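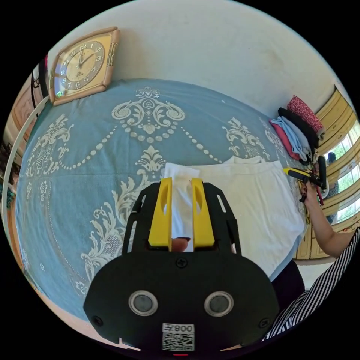 A folded white garment on a patterned blue bedspread.

Ustent Residents' Services – Home Care Series. Posted 2021-09-17.

1/ Following a number of inquiries from residents, Ustent Residents' Services is publishing its guidance on folding and storing white clothing at home. The posts below replace the short notice issued in March.

2/ The guidance applies to everyday white items: shirts, undershirts, pillowcases, light cotton trousers and similar. It does not cover wool, beaded or lined garments. Residents should follow the care label on those items or ask at the Boersma House front desk.

3/ Most apartments in Boersma House do not have a table large enough for folding. The bed is a suitable surface, provided it has been made first. A bedspread pulled tight at all four corners will keep a garment flat while it is being worked on.

4/ A colored or patterned bedspread may be used. Residents have asked whether dye can pass from a dark bedspread to white clothing. Between dry fabrics the risk is low. Between damp fabrics it is considerable, and damp whites should not be laid on a blue, red or black cover for any length of time.

5/ A new bedspread should be washed separately before whites are placed on it. To check an older one, press a damp white cloth against a corner of the fabric. If color appears on the cloth, lay a plain sheet over the bedspread before folding.

6/ A patterned cover has one practical advantage. A white garment shows up clearly against it, and an uneven edge or a turned-under hem is easier to see than on a white sheet. Scrolls, stripes and borders can also serve as a guide when squaring a fold.

7/ Basic method. Lay the garment face down. Smooth it from the center outward with the palm. Bring in one side, then the other, so that the two long edges run parallel. Fold the lower part up to meet the upper edge. The result should be a flat rectangle with no fabric bunched inside.

8/ If a layer has wrinkled inside the fold, do not press it from above. Take the end of the garment, lift it clear of the bed, let the fabric hang straight, and lay it down again. One slow movement is usually enough.

9/ Lift by a pinch of doubled fabric where possible. Single layers of thin cotton stretch when held at one point, and a stretched corner will not lie flat afterward. Avoid lifting by buttons, pockets or trim.

10/ Long sleeves should be folded back along the body of the garment before the sides are brought in. Sleeves that cross at the center leave a ridge, which will show when the garment is worn.

11/ Folding width. Our housekeeping staff work to a standard width that matches the shelves in the hall closets. Residents may use any width they prefer. It is helpful to keep to the same width for every item on a shelf – mixed sizes lean and slide.

12/ A resident in apartment 1113 wrote to ask why folded whites turn yellow in the closet. The usual causes are detergent left in the fabric and long storage in plastic. Run a second rinse, reduce the amount of detergent, and store whites in cotton bags or on open shelves.

13/ Starch should be left out of anything that will be stored for the season. It weakens the fabric along the fold line. Items stored for a long period should be taken out and refolded along a different line from time to time.

14/ Stacks on the closet shelves should contain no more than 16 light items. Heavier articles go at the bottom. Closet doors must be able to close without pressing on the stack.

15/ The closet shelves supplied by Praltel have a painted surface. Please allow them to dry fully after wiping. Shelf paper is available at the front desk at no charge. Adhesive liners are not permitted, as they remove the paint.

16/ Bedspreads. Several residents asked how a woven or printed bedspread should be cared for when the bed is regularly used for folding. Shake it out weekly and wash it according to the label. Do not iron directly over raised decoration; turn the cover over and iron from the back.

17/ The large-capacity machines in the Winditz Street laundry room are suitable for full-size bedspreads. The machines in Boersma House are not. An overloaded drum leaves soap in the fabric, and that soap may then transfer to clean clothing laid on top.

18/ Residents who have difficulty bending over a bed may request a folding board. The board rests on a table or across the arms of a chair. Requests are handled in the order received, and 100 boards have been set aside for this purpose.

19/ A printed copy of this guidance will be placed in each mailbox. A large-print version is available on request. The text is the same in both.

20/ Correction to the notice issued in March: that notice advised residents to bleach all white items before seasonal storage. This advice is withdrawn. Chlorine bleach damages elastic and can itself cause yellowing in some blended fabrics. Please check the label in every case.

21/ Questions may be sent to Danish Rajput, Household Guidance Officer, in writing or through the message box beside the front desk. Replies are normally given within 4 working days. Questions of general interest will be answered in this series, without the name of the sender.

22/ The next set of posts will deal with towels and bath mats, including drying times for apartments without a balcony. Residents who wish to suggest a subject after that are asked to do so through the message box.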